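Estgate Community Studio — lighting replacement meeting, minutes
3 min read

Meeting opened at 6 pm in the Prulham control room. Minutes of the August meeting were accepted with one change: the old tungsten fresnels are "retired", and the word "sold" comes out. No buyer has paid for them.

1. Panel quotes

Two quotes are in. The Muli quote covers 11 soft panels, stands and cabling for the main floor. The Tristivham quote covers the same number of panels and leaves out the stands, a fact found on its second page in small type. The meeting did not accept that the two totals can be compared as they are. Tristivham is to be asked for a price with stands included.

Both suppliers describe their panels as flicker-free. Neither says at what frame rate or dimming level. The camera crew reported banding at low dimmer settings the last time a panel was sold to us under that description, and asked that no money be spent on the strength of a brochure. Agreed.

2. Power and heat

The main argument for the change is the power bill. The paper handed round claimed a saving of $3,414 a year. The meeting asked how many hours of use this assumed and was told it came from the supplier's calculator, which has the floor lit every day of the year. Our bookings come nowhere near that. The figure is not to be used in the grant application until it is worked out again from the booking sheet.

It was accepted that the floor would be cooler. Whether the air conditioning could then be turned down during recording is a separate matter and was not costed.
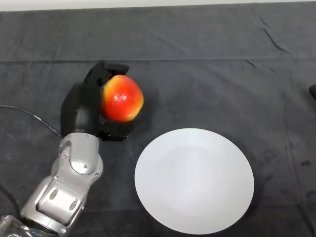
Can the existing dimmer racks run the new panels?

The racks were built for tungsten loads and should not be used to dim LED panels. The panels would need constant power and a separate control line, and neither quote allows for running that line to the grid.

An electrician's price for the control line is to be obtained before the next meeting. One view was that this could be done in-house over a weekend. The meeting has heard that before — the grid socket on the north wall is still taped over — and preferred a licensed tradesperson.

3. Trial

Muli has offered a loan of 3 panels for testing. Accepted, on condition that freight both ways is confirmed in writing. Tests to cover dimming at low levels, fan noise with a lapel mic open, and colour match against the two panels we already own. Tristivham to be asked for the same loan on the same terms.

The colour rendering scores in both quotes were noted. No weight was given to them.

4. Decision

No order to be placed. A motion to pay a deposit now to hold the Muli price was put and lost. Existing lamps to be kept in service, and the spare lamps in the store are not to be given away in the meantime.

5. Other business

The loading door still sticks. Gaffer tape is being used faster than it is being bought.

Meeting closed at 7:40 pm. Next meeting to be set once the electrician's price is in.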